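Running a Small Business: Buying and Keeping Equipment
Notes for lecture 14
Nektarios Dimitriou

Please read these notes before the seminar and bring them with you. They follow the order of the lecture, but I have written out in full some points which I went through too quickly in the room, especially the part on hire agreements.

1. What we mean by equipment

In the last lecture we spoke about stock, that is, the things a business buys in order to sell them again or to use them up. Flour is stock for a baker. The oven is equipment. The baker does not wish to sell the oven, and it is not used up in one day, although it is used up a little every day, and we shall come back to this point in section 4.

The border is not always so clear. A set of cheap knives may last a few months and then be thrown away. Is it equipment? In law and in tax there are rules for this, and they are different from one country to another. For our course it is enough to ask one question: will the business still be using this thing in a year? If yes, treat it as equipment and keep a record of it. If no, treat it as an ordinary running cost and do not lose sleep over it.

2. Before the purchase

Students often begin their answer with the price. I would like you to begin with the job. Write one sentence which says what work has to be done that cannot be done now, or that is done badly now. It is surprising how many people cannot write this sentence. They know only that a competitor has a new machine, or that there was a good offer at a fair.

The case we used in the lecture was Fullow, a bakery in Rollosville. The owner wanted a second dough mixer. Her sentence was first "We need more capacity." This says very little. After some discussion it became "Between four and six in the morning the bread dough and the sweet dough need the mixer at the same time." Now we can think. A second mixer is one answer. Another is to make the sweet dough in the evening and keep it cold during the night. A third is to sell less of one product. The owner may still choose the mixer, and in this case she did, but she chose it after looking at the others.

You should also ask what else will change when the equipment arrives. Does it need more space, a stronger floor, another kind of electrical supply? Who will clean it, and at what time of day? Is there a door wide enough? One of the groups in the seminar last December wrote an excellent plan for a cold room and forgot that the delivery had to pass through a corridor with a corner in it.

3. Comparing offers

Fullow received two offers, one from Hegyi and one from Nosby. The machines did the same work. Hegyi asked more money for the machine and included delivery and setting up. Nosby asked less for the machine and put the rest on separate lines: 300 for delivery, 419 for setting up and a first training visit. When the lines were added together, Nosby was the more expensive of the two.

This does not mean that separate lines are dishonest. Some buyers have their own van and their own electrician, and they are glad not to pay for somebody else's. It means that you must put both offers in the same form before you compare them. Take a sheet of paper, write down every cost until the moment when the equipment is working in its place, and fill in the sheet for each supplier. Where a supplier has left a line empty, do not write zero. Telephone and ask.

The price until the first working day is only one part. After it come the costs of use: electricity, cleaning materials, spare parts, the yearly check if there is one. A cheap machine with expensive parts can be a bad purchase over its whole life. Suppliers will usually give you a list of the parts which wear out, with prices, if you ask before you sign. After you sign they become slower in their replies.

Ask also how long the supplier promises to keep parts. And ask who will come when something breaks, from which town, and during which hours. A bakery works at night. A repair service which opens at nine is of limited use to it, and the owner should know this on the day of purchase and plan for it.

4. Equipment loses value

Every piece of equipment is worth less after some years than it was on the first day. There are two different reasons and students mix them up in the examination, so please take care here.

The first is wear. The thing is used, its moving parts become loose, its surfaces become thin, and in the end it cannot do the work or the repairs cost too much. Good care makes wear slower. It does not stop it.
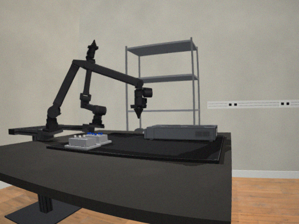 The second reason is age in the market. A machine may be in perfect order and still lose value, simply on account of something better or cheaper being on sale now. Computers are the example everybody knows. It happens also when the demand for the product changes: a machine for making a kind of envelope which people no longer buy is worth its weight in metal, however well it was looked after.

In the accounts we do not wait until the end and then write down the whole loss in one year. We share it over the years in which the equipment is useful. The simplest method takes the price, subtracts what we expect to receive when we sell the thing at the end, and divides the result by the number of years. Each year carries the same amount. This is called the straight-line method, and it is the only one you must be able to calculate for this course.

There is a second method, in which the early years carry more and the later years less. It is closer to real life for vehicles, which lose much of their value soon after they leave the dealer. You should be able to explain in words why someone would choose it. I will not ask you to calculate with it.

Please remember that this yearly amount is not a payment. No money leaves the bank. The money left on the day of purchase. I repeat this every year, and every year some answers subtract the amount from the cash in the till.

5. Buying, hiring, or sharing

A business does not have to own a thing in order to use it. It can hire it for a short time, or take it under a longer agreement, where it pays each month and gives the thing back at the end or buys it for a small sum.

Short hire is sensible when the work comes a few times a year. A gardener who needs a machine for cutting up branches in the autumn only would be unwise to fill half of his shed with it for the other months. The price for one day looks high compared with the purchase price, but the comparison which matters is the price of all the days in a year.

Longer agreements need careful reading. I ask you to look for the following points in the sample agreement, which is on the course page.

The length. Can the business stop early, and what does it pay if it does? In many agreements the answer is that it pays all the remaining months.

Repairs. Some agreements include them, others say that the user must keep the equipment in good order at his own cost. The second kind is more common than people think.

The condition at the end. Look for words such as "fair wear and tear" and see if the agreement explains them. If there is no explanation, take photographs on the first day and keep them with the papers.

Notice. Certain agreements continue by themselves for a further period when the user does not write in time. Put the last possible date in the calendar on the day you sign.

Sharing is the third way. Two or more businesses buy one thing together and use it at different hours. It works well between people who have talked about the unpleasant questions beforehand. Who pays when it breaks during my hours, if the fault started in yours? What happens if one of us closes? Put the answers on paper, even between friends. I would say particularly between friends, who find it harder to ask later.

6. The equipment record

For each piece of equipment keep one page, on paper or on the computer. Write on it the name and serial number, the supplier, the date of purchase and the full price as in section 3, the place where it stands, and the end of the guarantee. Leave room below for repairs, with date and cost. After a few years this list of repairs will help you more than any opinion when you must decide whether to replace the thing.

Once a year walk round with the pages in your hand and look at each item. You will find pages without equipment and equipment without pages. Both must be put right, and the first kind should be reported to the insurance company, so that the business does not continue to pay for something it no longer has.

Seminar work

Hipólito Painemal will lead the seminar in room 15. Please prepare the following in writing, one page for each task at most.

Task 1. Choose a small business which you know. Write the one sentence from section 2 for a piece of equipment it might need, and give two ways of solving the problem without buying anything.

Task 2. Fullow's owner asks you if she should sell the old mixer now or keep it as a reserve. List what you would need to know from her before you could answer. You do not have to give the answer itself.

Task 3. Read the sample agreement and mark the sentence which you think is most dangerous for the user. Rewrite it so that you would be willing to sign it.

Those who missed the lecture on stock should read the notes for it first, as task 2 uses the idea of storage cost. Next time we begin with insurance, and it would help me if you have already looked up the word "excess" in its insurance meaning.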